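Plisby 工作间图集 / 台面清洁 / 手刷与簸箕
整理:Heino Jaunzems
更新:2020年6月16日

本页收录台面干扫的图片和配套说明。适用对象是颗粒状、片状的干燥落料,例如豆类、谷粒、种子、木屑、剪下的线头。液体、油脂和粉尘不在本页范围内,请查阅图集中“湿擦”和“吸尘”两页。

说明文字沿用Ternside工作间的操作单,三月改过一次措辞,内容没有变动。Prandthorpe工作间的台面较窄,簸箕摆放位置另有约定,见文末。

一、用语

手刷:单手握持的短刷,刷毛朝一侧或朝下展开。
簸箕:与手刷配套的浅斗,带短柄。
唇边:簸箕前沿与台面接触的软质条。唇边的作用是填平斗口与台面之间的缝隙。硬质前沿在平整台面上也会留缝,小颗粒容易钻到斗底下面去。
落料:清扫对象的统称,不区分是否还能使用。
收口:清扫末段,把剩余落料集中推过唇边的动作。

二、台面准备

浅色台板便于辨认深色落料。红豆、荞麦、咖啡豆在白色台板上很容易看清,面粉、白米和白色塑料粒则相反,建议换深色垫板。台板表面应当平整,接缝处用胶带封住后再开始操作。台板边缘如有缺口或过线孔,清扫方向要避开,否则颗粒会顺着缺口掉到地上。

台板上不清扫的物品先移走。移不走的,沿其外侧先刷出一圈空带,再处理中间部分。电源线和插排不放在台板上,落在地面时,应让出站立和挪步的位置。

三、图片

第一张:橙色手柄近看,下端较宽,往上收细,到上部又略微放宽。
第二张:白色台板上的手刷和簸箕。手刷为橙色柄、灰色刷毛;簸箕为灰色塑料,前沿橙色软边,斗内有红褐色小颗粒,看上去像豆子或碎屑。

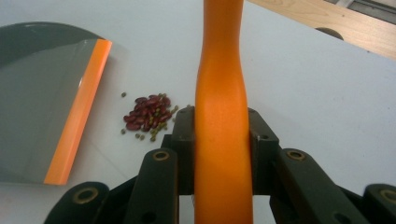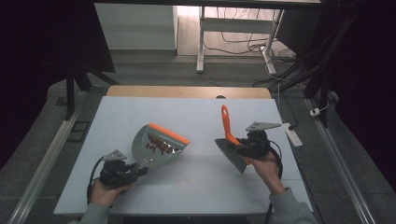 四、操作要点

簸箕先就位,手刷后动。顺序反过来,第一刷推出的颗粒没有东西拦,会滚过头。

簸箕的倾角以唇边全长贴住台面为准。柄抬得过高,唇边受压卷曲,两端翘起,颗粒从两侧漏走;柄压得过低,唇边中段离开台面,颗粒从正中漏过。检查方法是把一张打印纸塞到唇边下方,沿全长横向拉动,各处阻力应当接近。

刷毛与台面的接触长度不宜过大。刷毛整片压平以后,弹性全部用在变形上,松手瞬间会把颗粒弹出去。合适的状态是毛尖略弯,推进时听得到连续的摩擦声,没有断续的弹响。

行程宜短。从远端一刷推到底,圆颗粒的速度会越来越快,撞到斗底后反弹出来。建议把长距离拆成几段,每段末尾让刷子停一下,再接下一段。扁平的碎片不滚动,行程可以放长。

手刷离开台面时不要向前挑。直接抬起,移回起点,再落下。向前挑的动作会把粘在毛尖上的碎屑甩过簸箕。

收口时,簸箕每推一次后退一小段,退让距离以不露出上一条残留线为限。残留线是唇边前沿积下的一条细碎颗粒,几乎每次都会出现。把簸箕转过一个直角,从侧面再收一次,多数情况下可以清掉。剩下的极细部分归入湿擦处理。

两只手的配合以簸箕一侧为基准,簸箕稳住,刷子去找它。两边同时移动时,斗口与刷毛之间的距离难以控制,初次操作者的散落大多出在这一步。惯用左手的操作者把两件工具对调即可,其余要求相同。

五、落料试验

Ternside的试验做法如下,供其他工作间对照。

取干红豆100克,从台板中央倒下,任其散开,不加围挡。操作者按第四节的顺序清扫,直到目视台板上没有完整颗粒为止。随后称量簸箕内的红豆,并单独拣出掉到地上的颗粒。记录三项:斗内重量、地面颗粒重量、用时。

用时的起点是簸箕接触台面,终点是簸箕离开台面。倒料和称量不计时。前一次试验结束后,刷毛要抖净再做下一次,夹在毛间的碎皮会影响称量。

最长的一次记录为185秒,原因是簸箕唇边装反,软面朝上,中途停下来重装。这条记录保留在表内,未作剔除。其余记录见操作单附表,编号608。附表只登记结果,不登记操作者姓名。

试验用豆重复使用会掉皮,碎皮比整粒难收,用时会逐次变长。要比较两套工具,应当用同一批新豆,各做一组,先后次序在下一轮对调。

六、手柄与握持

带收腰的手柄,握持位置一般落在最细处。手指环住收细的一段,柄身较宽的部分可以挡住手往下滑。直柄没有这个限位,使用时间一长,握点会逐渐移向刷头,刷毛的角度跟着变陡,扫出来的带子变窄。

握力够用就行。握得过紧,手腕转动受限,刷子只能走直线,拐角处容易留下一小块三角形的死区。遇到台板内角,将刷子竖起,用刷头一端的毛尖把颗粒先带出来,再改回平扫。

簸箕的短柄力臂小,斗内装料后前端下沉比较明显。装料超过斗深的一半就应当倒掉,否则颗粒会在斗口堆成坡面,后续推入的部分沿坡滚回台板。

柄身颜色对清扫效果没有影响。选鲜艳颜色的理由是好找,工具混在灰色和黑色的杂物里时,橙色、黄色一眼就能看到。Ternside以前用过一批灰柄手刷,丢失率偏高,后来没有续购。

七、倾倒与分拣

能回收的落料倒入带盖的料盒,盒口宽度要大于簸箕前沿。倾倒时簸箕唇边搭在盒沿以内,缓慢抬柄。唇边有静电时会吸住轻的碎片,用手刷反向轻扫一次即可。

混有异物的落料先过筛。筛孔按颗粒大小选,红豆和纸屑、线头混在一起时,粗筛留豆,细屑落下。筛下物一律按废料处理,不再分拣。

食用原料一旦接触过工作台,只能作为试验料继续使用,不得放回厨房。料盒标签写明“试验用”,字朝外。

八、保养

手刷:每次用后在废料桶内侧敲两三下,去掉夹毛。每周用温水加少量中性洗涤剂洗一次,毛尖朝下悬挂晾干。平放晾干会使一侧刷毛定形弯曲,以后推料时整把刷子会往一边跑。

簸箕:斗面用湿布擦,唇边单独检查。唇边出现缺口、硬化或永久波浪形时更换。缺口小于一粒红豆的可以继续用于粗料,在柄上贴标记,不要与好的混放。

唇边更换:旧唇边从一端掀起,整条抽出;槽内残胶和碎屑清干净;新唇边从中间开始压入,向两端推进。从一端开始压,末端常会多出一截,剪掉以后又偏短。装完用第四节的打印纸方法检查一遍。

存放:手刷与簸箕成套挂放,刷毛不受压。扣在一起存放的套装,要确认刷毛没有顶住唇边。Dizon仓库送来的一批套装在运输中受压,刷毛已经倒伏,热水浸泡后只恢复了一部分,现在归入地面清扫用。

九、各工作间差异

Ternside:台面较宽,簸箕放在非惯用手一侧,落料向身体近端收。
Prandthorpe:台面窄,靠墙,簸箕横放,落料沿台面长边方向收。墙根有一条挡条,清扫前先用刷头一端把挡条下面的颗粒带出来。
Plisby:每张台配2套工具,一套用于食用类试验料,一套用于木屑和线头,不得混用。标签贴在柄端。

十、待补内容

深色垫板的对比图片尚未收录。唇边更换的步骤图缺从中间压入这一步,原图对焦不准,等下次更换时重拍。编号608附表的电子版正在核对,核对期间请以各工作间墙上的纸质版为准。

更正意见请写在操作单背面,注明工作间名称和对应的节号,由Heino Jaunzems统一录入。

相关页面:湿擦 / 吸尘 / 料盒与标签 / 台板接缝处理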